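Stuck on the last boss of Zorkance on one credit – is it the ship or is it me?
Asked by gralal_fan in Shooters & Arcade

Hi all! Long-time reader, first time posting, so go easy on me. I've been playing Zorkance most evenings since September, the arcade version and not the home port, and I can get to stage 6 on one credit pretty reliably now. Then I die. Every time! I've been using Brasia (the slow ship with the wide shot) because she felt the friendliest when I started, and I got used to her.

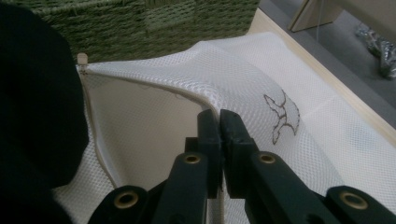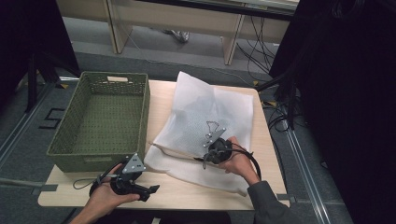

So the trouble is the boss's second form, where the gates open on both sides and the spinning shots come in from the corners while he's still doing the big fan down the middle. With Brasia I can't get across the screen fast enough to dodge the corner stuff, and if I hold down fire for the focused shot she gets even slower. I've tried sitting right at the bottom and I've tried hugging the left wall. The left wall works for maybe two rounds of the pattern and then the fan closes and that's that.

A few things I'd love to know. Should I switch ships this late? Everybody seems to say Gralalwood is the "real" choice for a one-credit clear, but his shot is so narrow that I fall apart in stage 4 with all those little tanks coming from behind. Also, how many bombs do you people bring into the last fight? I usually show up with one, sometimes none, because I panic in the mine cart part. And does the game get harder if you don't die? My brother-in-law swears it does, and I've never been sure whether he made that up.

My best score is nothing to brag about and I don't care about score at all, I just want to see the ending without feeding it another credit. Thanks!

pelletdodger

Switch to Gralalwood. Brasia is a beginner ship and stage 6 isn't a beginner stage. You'll relearn stage 4 in a weekend.

twostickmoth

Oh, I have been exactly where you are, and I'm going to disagree with the answer before mine. Please don't switch! I cleared this game with Brasia and I'm not some superplayer, I just played a lot of her – 357 tries by the tally I kept in the back of a notebook, and a good chunk of those ended in that same second form.

First, your brother-in-law is right. The game has a hidden difficulty level that creeps up the longer you stay alive, and it also goes up when you pick up shot power you don't need. Once your shot is full, extra power icons turn into points, and they push the difficulty too. You said you don't care about score, so leave them alone! I used to scoop up everything on the screen out of habit, and when I quit doing that from stage 3 onward the last boss's fan had visibly bigger gaps in it. Losing a life brings the level back down a good bit, so if you reach stage 5 with a couple of spares, it's no tragedy to lose one there. You'll also come back with fresh bombs.

Which brings me to bombs. You get 3 every time you start a new life, and I'd want all 3 for the final fight. I know the mine cart part is awful. What helped me was learning where the carts come from and just not being there: stay a little right of center until the second tunnel, then slide over to the left when the music changes. The carts themselves are always the same, only the bullets change. If you do panic and bomb, fine, but there's a bomb icon in the barrel just after the tunnel that a lot of people miss because it's under the smoke.

Now the second form. Your mistake (I think, without seeing you play) is treating the corner shots as the thing to dodge. They're aimed at where you were when the gates opened. So stand dead center at the bottom when they open, wait a beat, then tap left in tiny steps. Tap, tap, tap. The corner shots will cross behind you and the fan drifts the same way you're going, so its gap kind of travels along with you. When you've gone nearly a third of the screen, the fan stops and you have a second to cut back to the middle. Then do it all over again. Brasia being slow is a help there, since the faster ships tend to run ahead of the gap and smack into the edge of it.

Don't hold the focused shot during this. Tap fire so you keep your normal speed. It takes longer to kill him, but he doesn't time out until the pattern has repeated loads of times, and Brasia's wide shot hits both gates anyway. If you wreck the gates the corner shots stop completely! Took me ages to notice the gates had health. Save a bomb for each gate if you like, it goes quicker.

The third form is short and mostly for show. Use your last bomb the moment he flashes white and keep firing up the middle.

Let us know how it goes, I'd love to hear you got it!

simanjuntak_main

Mostly agree with twostickmoth but want to add that it depends on which board you're playing. On the older version of the game the gates can't be destroyed, you just have to wait them out. You can tell by the title screen, the older one has the red logo with no ship select preview underneath it. The tapping trick works on both.

Also if you do get sick of Brasia, try Simanjuntak before Gralalwood. Nobody at my local arcade picks her because the charge move looks useless, but her shot covers behind you when you let go of the button, so those stage 4 tanks won't bother you. She's a bit quicker across the screen too. Her bomb is weak and it takes a moment to go off, so you have to press it early. I'd give her a week of credits just on the first four stages and see if she feels okay.

I've never cleared it on one credit with anybody, for the record. Got the boss down to a sliver once and then walked into a bullet I was looking straight at.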